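**Dérive de l'horloge sur les nœuds Skarkavex – NTP ou PTP ?**

**tournevis_38**
Petit réseau local, quatre nœuds de calcul Skarkavex derrière un commutateur Hitix. Les journaux doivent être fusionnés par horodatage, et depuis décembre l'ordre des événements ne tient plus. Relevé sur le nœud 2, après une nuit sans correction : 761 ms de retard sur la référence. Le démon chrony tourne, mais il perd sa source pendant les phases de charge. Est-ce que je passe en PTP ou est-ce que je m'acharne sur NTP ?

**obrazil**
761 ms en une nuit, c'est dans l'ordre de grandeur d'un quartz ordinaire. Le problème est la perte de source. Que donne `chronyc sources -v` en charge ? Et quel intervalle de polling ?

**tournevis_38**
maxpoll à 10, le défaut. En charge, la colonne Reach tombe à 0 puis remonte. Le serveur de temps est une machine virtuelle, sur le même hyperviseur que le stockage.

**grenat**
Passe en PTP. NTP pour fusionner des journaux à la milliseconde, c'est du bricolage. Avec l'horodatage matériel des cartes réseau, on descend sous la microseconde et on n'en parle plus.

**obrazil**
Pas d'accord. Il a besoin d'une milliseconde, et NTP sur un LAN au repos fait largement mieux. Sans transparent clock sur le commutateur, le PTP subira les mêmes files d'attente. À vérifier dans la doc Hitix avant d'acheter quoi que ce soit.

**grenat**
Les files d'attente se règlent avec une priorité DSCP. J'ai fait ça sur le site de Climthorpe, 3562 heures sans décrochage.

**obrazil**
Une priorité DSCP s'applique aussi bien au port 123. L'argument vaut pour les deux protocoles.

**mlk_bas**
Je sors le serveur de temps de la VM avant toute autre chose. Une horloge virtualisée sur un hôte chargé, c'est une référence qui bouge. Une vieille carte avec un récepteur GNSS et un signal PPS suffit.

**tournevis_38**
Fait : référence sur machine physique, minpoll 4, maxpoll 6, option `iburst`. Écart maximal en charge sur l'après-midi : presque 2 ms. Reach reste à 377. Je garde NTP pour l'instant, mais il me reste des lignes inversées à la fusion.

**grenat**
Presque 2 ms, donc au-dessus de ton besoin. Je maintiens.

**obrazil**
Les inversions peuvent aussi venir du tampon d'écriture : l'horodatage est posé à la réception par le collecteur ou à l'émission par le processus ? Sur le collecteur Campbell, c'est la réception par défaut. Dans ce cas, aucune synchronisation n'y changera rien.

**tournevis_38**
Réception, effectivement. Je bascule sur l'horodatage à l'émission et je relance le rendu de test de 22 h. 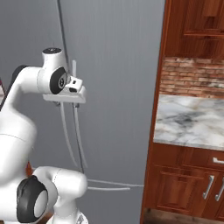
## Suite : horodatage à l'émission

**tournevis_38**
Plus d'inversion entre les nœuds 1 et 3. Il en reste entre deux processus du nœud 4, même machine, donc même horloge. Je regarde du côté de `CLOCK_REALTIME_COARSE`.

**mlk_bas**
Sa résolution est celle du tick noyau. Avec HZ=250, c'est 4 ms. Ajoute un numéro de séquence par processus, sinon le tri restera ambigu à horodatage égal.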